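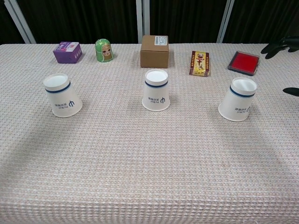 Paper cups on the waffle tablecloth.

So I've given up coffee after lunch, and I'm telling all of you so that I can't quietly go back on it. Day one was Thursday, June 19, 2025 and I was in a foul mood by four o'clock!

Some background. I've been a bad sleeper since college, the kind who drops off fine and then lies there at 3 a.m. going over a phone call from years ago. I tried the pillow spray. I tried the Pluvska tea (tastes like a hedge, sorry). Then my friend Meron Berhe asked how much coffee I was drinking and I said "oh, 2 cups," and she asked how big the cups were, and I had to go measure my mug. It holds 500 ml. I'd been picturing something closer to those little ones at the dentist.

The mornings are staying exactly as they are. I still get my big mug of Amura dark roast, with too much milk, standing up at the counter while the toast burns. It's the afternoon one that had to go, and I miss the walk to get it more than the drink. I'd got used to going down to Fustitz on the corner, moaning about the weather with whoever was in line and coming back with a bun I hadn't planned on. Now I go anyway and order a peppermint tea, and the bun is still happening.

The sleep is a mixed bag so far. I had one wonderful night where I didn't stir until the alarm, then two rotten ones, and then a sort of medium one with a long dream about missing a ferry. The headaches were worse than I expected (right behind the eyes, all weekend) but they've gone off now, and I'm a lot less snappy on the drive home.

I'm going to stick with it until September and see where I am. If any of you know a decaf that doesn't taste like wet cardboard, please leave it in the comments, and yes, I've already tried the one in the green tin.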